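# Slides are harder than mugs

I've spent most of June on shoes. Slip-on slides, to be exact, two pairs of them, and a humanoid that I'd really like to see tidy them up without me hovering behind it with a coffee.

Quick recap if you missed the last post: we're testing whether a policy learns faster when you label each demo with a *grasp intention* (heel, strap or sole) before training. I've been calling the labelling tool Gruvley, after a character in a bedtime story I was told as a kid, and the name has stuck. The baseline is plain imitation learning on the same demos with no labels at all.
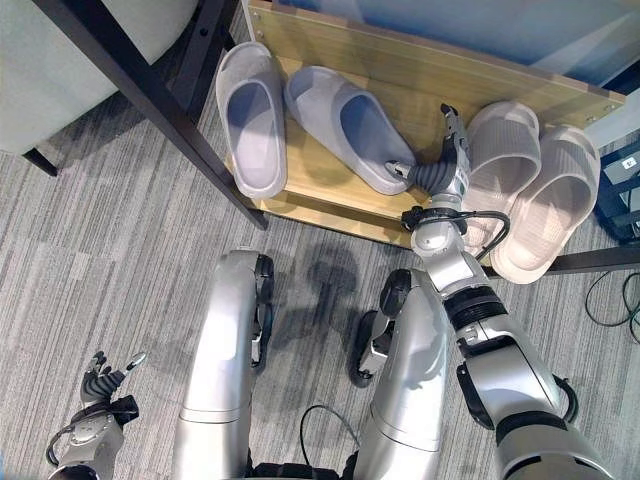 *Hand over the rack, between the grey slide and the pink one.*

The gap between two shoes turned out to be the whole problem. The baseline loves to aim for the middle of it! If half your demos go left and half go right, the average is a handful of air, and I watched it close on nothing over and over one Friday until I had to go for a walk. Adding the intention label forces it to choose a shoe first. After that the fingers have somewhere to be.

We collected 558 demos, and I threw out 177 of them (mostly my own, my favourite bad habit being to pause mid-reach while I think). Training on what was left takes 11 hours on the Dallcombe machine, so you start it at dinner and try not to check it from bed.

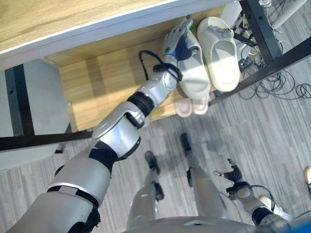 *Heel-and-side grasp on a white slipper, at the shelf under the table.*

Heel grasps were the big winner. I'd expected the strap to be best because it's the obvious handle, but it flexes, and the thumb tends to end up somewhere silly. With the labels on, heel grasps succeeded in 80 per cent of our test runs. Strap grasps were so far behind that I'm not putting a number on them until I've rerun the lot with better lighting.

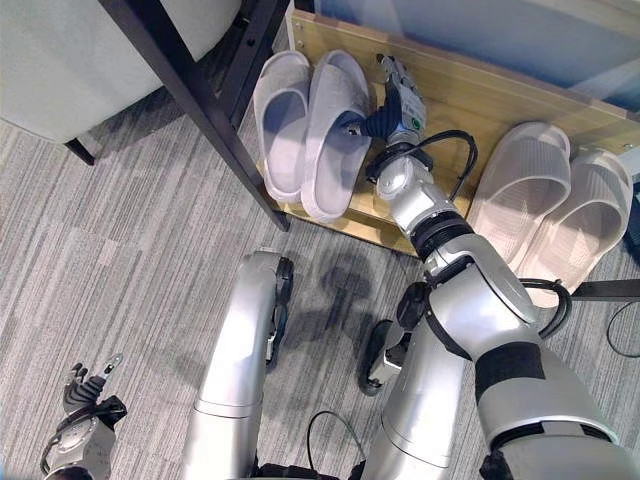
*Heel grip again, with the pink pair over to the right.*

One thing I haven't sorted is the robot's own arm getting in the way. From the head camera, the forearm can cover a good chunk of the shoe you're reaching for, and the policy gets vague right when it needs to be precise. The wrist view ought to help, so I've been feeding that in as a second stream through Nistirier, our little syncing script. 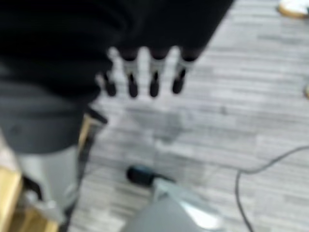 Blur is the catch, of course. My first go treated every wrist frame as equally trustworthy and the results got worse, which was a grim afternoon. Now I score each frame for sharpness and let the model lean on the head view when the score drops. It's early, but the reaches look calmer to me, and I've stopped flinching every time the hand gets near the rack.

Next up is swapping in shoes it hasn't seen. I've got my eye on some laced runners, and I'm fairly sure they'll be a disaster. The labelling guide still needs a rewrite too, so if you've asked me for a copy, it's coming once I've fixed the section on soles.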